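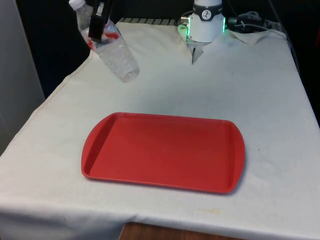 Sturent puts the tray back on the table

TRASLOW -- Catering hire firm Sturent has added a red serving tray to its range for community halls, club rooms and other places where the urn is older than the membership. The Stunder tray goes out from the firm's Acheampong Street depot from August.

It is a plain rectangle with rounded corners, a raised rim and a flat floor. The short ends flare into curved lips, and these are the handles. There is no app.

Sturent took its time over the colour. Grey was considered and found to vanish in a dim hall, while white disappeared completely against the white tablecloths that make up most of the firm's linen orders. Red won on the grounds that people stop putting their elbows in it.

"We have lost 26 white trays in the laundry," a Sturent spokesperson said. "They were folded up in the cloths. We would like that to stop."

The company suggests one tray for each table, with the drinks stood on it and the cloth left to look after itself. A bottle of water will do nicely for a speaker, and the lid can stay on until the speeches run long, as they do in Traslow.
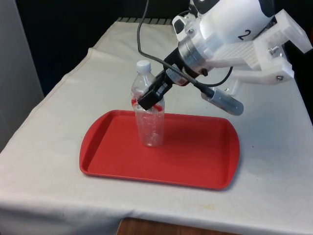 Hire details

Trays are hired singly or in sets of 8, with or without a white cloth. The standard hire period is 7 days, which covers a weekend function and the customary delay in finding whoever has the hall key.

Please return trays rinsed. Cloths may come back as they are -- Sturent has seen worse, and has 1,081 of them.

Bookings are taken at the Acheampong Street counter until 4 pm. Bottled water is not included.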